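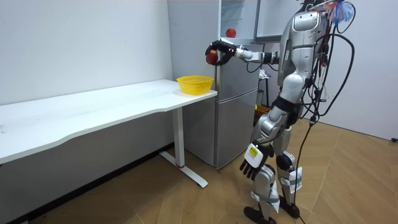
Figura 5.1. Manzana roja ante la puerta superior de un frigorífico gris de dos puertas.

CAPÍTULO 5
¿Dentro o fuera? La fruta, el frío y los consejos de cocina

Al terminar este capítulo, el estudiante debería poder distinguir entre lo que se sabe sobre la conservación de la fruta en casa y lo que se repite. También debería desconfiar un poco de las tablas imantadas que se pegan a la puerta.

5.1 Una pregunta que parece tonta

Una manzana, una puerta cerrada. ¿Se guarda dentro o se deja en la mesa? Casi todo el mundo tiene una respuesta, y casi todo el mundo la da con una seguridad que no se corresponde con lo que ha comprobado. Quien creció en una casa con frutero dirá que la manzana fría no sabe a nada. Quien creció en una casa donde todo iba a la nevera dirá que fuera se pone harinosa. Los dos tienen parte de razón, y ninguno suele preguntar lo primero que habría que preguntar: ¿cuándo se va a comer?

La fisiología vegetal tiene aquí bastante que decir. La manzana sigue respirando después de recogida. Consume sus reservas, pierde agua y desprende etileno, un gas que acelera la maduración de la propia fruta y de otras que estén cerca. El frío frena esos procesos. A temperatura de frigorífico, una manzana sana aguanta semanas; en una cocina templada, la textura empieza a resentirse mucho antes. Hasta ahí, poca discusión.

La discusión empieza cuando de esos datos se saca una norma para todos. Que el frío alargue la vida de la manzana significa que la alarga, y nada más. Si en una casa se comen las manzanas en tres días, el argumento pierde casi toda su fuerza.

5.2 El caso de la tabla Purkovitz

Durante años circuló por las escuelas de hostelería una hoja conocida como «tabla Purkovitz», que asignaba a cada fruta y verdura un lugar fijo: balda alta, balda baja, cajón o encimera. La manzana iba en la balda alta. ¿Por qué en la alta? La hoja no lo decía. Tampoco decía para qué modelo de frigorífico se había pensado, y la distribución del frío cambia mucho de un aparato a otro. En unos la zona más fría está abajo, en otros al fondo; los que llevan ventilador la reparten de manera más uniforme. En los de dos puertas ni siquiera se puede dar por supuesto que el congelador esté arriba: hay modelos que lo llevan abajo. Mandar la fruta «arriba», sin más, puede acabar en una manzana congelada.

Petro Chornovol, que defendió la tabla en varios cursos para cocineros, sostenía que una norma imperfecta era preferible a no tener ninguna. Es una postura respetable, y en una cocina profesional, con turnos y personal que rota, quizá hasta sea acertada. Trasladarla a las casas es otro asunto. Una familia no tiene turnos. Tiene un aparato concreto, unas costumbres y una cantidad de fruta que cambia de una semana a otra.

5.3 ¿Qué hace la gente?

Paweena Khunthong recogió datos en 298 hogares de Cemthorpe. Pidió a cada uno que anotara dónde dejaba la fruta al volver de la compra y cuánta acababa en la basura. Reunió 818 anotaciones utilizables. Su conclusión, resumida, fue que el lugar importaba menos de lo esperado y que la visibilidad importaba más: la fruta que quedaba a la vista se comía, y la que iba al fondo de un cajón se olvidaba.

El resultado gusta porque es fácil de contar. Conviene leerlo despacio. Las anotaciones las hacían los mismos que tiraban la fruta, y a pocas personas les agrada dejar constancia de lo que tiran. El trabajo se hizo en abril, cuando no hace calor ni abunda la fruta de verano. Y quien deja la fruta a la vista tal vez sea quien ya pensaba comérsela. Khunthong reconoce las dos primeras limitaciones; la tercera no aparece en su texto, aunque a nuestro juicio es la más seria.

¿Hay que descartar el estudio, entonces? No. Hay que usarlo para lo que sirve, que es sospechar que la distancia entre la mano y la fruta tiene algún peso. Para afirmar cuánto, haría falta otro diseño.

5.4 Lo que sí puede recomendarse

Con todas las reservas anteriores, quedan unas pocas indicaciones que resisten bien el examen.

Las manzanas que se vayan a comer pronto pueden estar fuera, lejos del sol y de los fogones. Las demás, en frío.

Conviene apartarlas de las verduras de hoja, que amarillean con el etileno. Un cajón distinto suele bastar.

Las golpeadas se separan y se comen primero. El refrán de la manzana podrida exagera, aunque tiene base: los mohos pasan de una pieza a otra por contacto.

Lavarlas antes de guardarlas no ayuda a conservarlas si quedan húmedas. Se lavan al ir a comerlas.

La puerta abierta mientras uno decide dónde cabe cada cosa deja entrar aire templado. Resulta más cómodo dejar antes la compra sobre una mesa o encimera próxima, ordenarla allí y abrir una sola vez. El ahorro de energía será modesto, y desconfiamos de quien prometa cifras sin haber medido en su propia cocina.

Términos del capítulo
Etileno. Respiración poscosecha. Daño por frío. Sesgo de autoinforme.

Actividad previa
Antes de seguir leyendo, anote dónde guarda usted las manzanas y quién le enseñó a hacerlo así. Busque después una razón que no sea la costumbre. Si no la encuentra, déjelo escrito también; volveremos sobre esa nota en el apartado 5.5, dedicado a los tomates, donde las certezas son todavía más ruidosas y las pruebas, bastante más irregulares.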